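When the Arm Crushes the Cup: Tips for Small Gripper Arms in the Kitchen and Workshop
By Beatriz Antunes
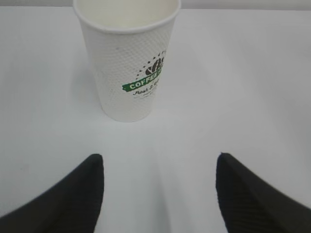
Fingers open and lined up with the lower part of a paper coffee cup.

Paper cups are the hardest easy thing you can ask a countertop arm to pick up. They are light, they are wider at the top than the bottom, and the wall gives way with very little warning. I run a Velumton arm on a white table off my kitchen, and in May of last year it folded a full cup of coffee in half and sent it over the edge onto a power strip. The breaker tripped and I spent the evening drying out a drawer. These are the things I changed afterward.

What went wrong

The grip force had gone back to its factory setting after an update. On my arm the scale runs up to 2000, and the factory setting is 900. I had been using 400 for cups. The saved program still had the right name and the right positions in it, so I ran it without looking at the force line. The fingers closed, the wall buckled, the lid popped off, and the arm carried on to the next step with the cup crushed between its fingers. It had no reason to stop. As far as the arm could tell, it was holding something.

Check the force before the first run of the day

Open the settings page and read the number. Write your own number on a piece of masking tape and stick it to the base of the arm. If the two don't match, fix the setting and save it again under a new name. Do this after every update, and after any time the arm has been unplugged overnight.

Grip low

The lower part of a paper cup is stiffer than the middle because the bottom disk holds it round. Bring the fingers in there, just above the table. If you grip too high, the wall caves in and the drink comes up over the rim. If you grip so low that the tips scrape the table, the arm may read that as contact and stop early, so leave a gap the thickness of a pencil.

Open wider than you think

Before the arm moves forward, the gap between the fingers should be clearly wider than the base of the cup. A narrow opening leaves no room for a cup that has been set down a little to one side, and one finger will knock it over on the way in. Keep the rest of the table clear while you test.

Practice empty, then with water

Run a new program with an empty cup first. Next, put cold water in it, no more than a third full, with a towel under the cup. Watch the rim from above as the fingers close. A slight oval is fine. If the rim comes to a point on either side, back off the force and try a fresh cup. A cup that has been creased once will crease again in the same place, so throw it out.

I don't let the arm carry hot drinks at all now. It can hand me an empty cup and I pour.

Take care of the finger covers

Soft ribbed covers pick up sugar, dust and grease. A greasy cover slips, and then people turn up the force to make up for it, and that's how cups get crushed. Wipe the covers with a damp cloth and a drop of dish soap, then let them dry fully before the next run. I buy replacements from Podwood and change them when the ribs start to look flat. Don't use bleach – it made my first pair sticky.

Move the power

Nothing electrical should sit under or beside the table where a spill can reach it. My power strip is now screwed to the wall, above table height, and the cord to the arm drops in a loop so that water runs to the bottom of the loop and drips off before it gets to the plug. If a spill does reach an outlet or a strip, shut it off at the breaker and don't touch it until you have.

Keep the stop button on your side

Mine came on a short cable and ended up behind the arm, so I had to reach past the moving part to press it. I bought a longer cable. The button is now at the front corner of the table, taped down, and I press it once before each session to see that it works.

Changes to this page

April 21, 2019 – Added the part about the cord loop. The Montoya arm uses a different force scale, so don't copy my numbers to it. Start at the lowest setting and work up with an empty cup.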